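Cord Cutting > Hardware Reviews

2023-09-11
By Kimie Sugawara

I have wanted to record local channels again ever since I gave up cable, mostly because of baseball and one cooking show my mother calls me about. So when the Femier antenna box went on sale I bought it, and I've had it hooked up to the living room TV for 11 weeks now (long enough to get through the honeymoon and the part where I yelled at it).

The box itself is small and dull. You screw in your own antenna, plug in a hard drive or use the one inside, and let it hunt for channels. Mine found 40, and if you take away the shopping channels and the ones that are just the same weather map, I'd say I care about 9. That's still more than I watched on cable!

Setup took me one evening, and most of that was me walking the antenna from window to window. The scan is slow and you can't do anything else while it runs. I wish it showed signal strength as it goes, the way my old tuner did, but you only get a list at the end and then you move the antenna and start over.

Recording is the good part. Pick a show, pick "new episodes only," done. It can record two channels while you watch a third, and I have pushed it to that on a Sunday-football kind of afternoon with no stutters. It also lets you pad the end of a recording, and please do that for sports, because the default padding is 3 minutes and I lost the bottom of a ninth inning to it. I was not a nice person that night.

Now the guide. The box comes with a year of the Skekon listings service and then you pay for it, and I'm on the fence about whether I will. It's pretty, with big tiles and actor photos and a decent search, but the listings for the smaller channels are wrong a lot. I set it to grab an old detective movie and got an infomercial about knives. On the main networks it has been right every time I checked. Without the subscription you can still record by time and channel, like a VCR, and I sort of miss my VCR, so maybe that's fine.

The remote is too light and the back button sits exactly where my thumb wants the pause button to be. There's a phone app too, which works well on home Wi-Fi and is hopeless away from it. I tried to watch the local news from a hotel and got a spinning circle until I gave up and went to get a sandwich.

One more gripe: deleting things. You have to confirm every single episode, and my husband had recorded an entire run of a fishing show.

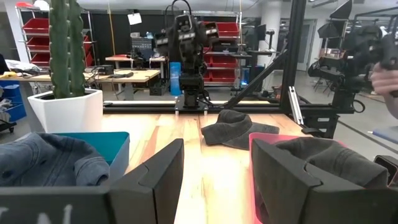 Should You Buy It?

If you live somewhere with decent reception and you mostly watch network stuff, I'd go for it, especially on sale. If you're after a lot of small channels, or you want to watch on the road, I'd hold off and see whether the update they've promised for November fixes the app. I'm keeping mine. The fishing show is gone, by the way, it took me most of a pot of coffee.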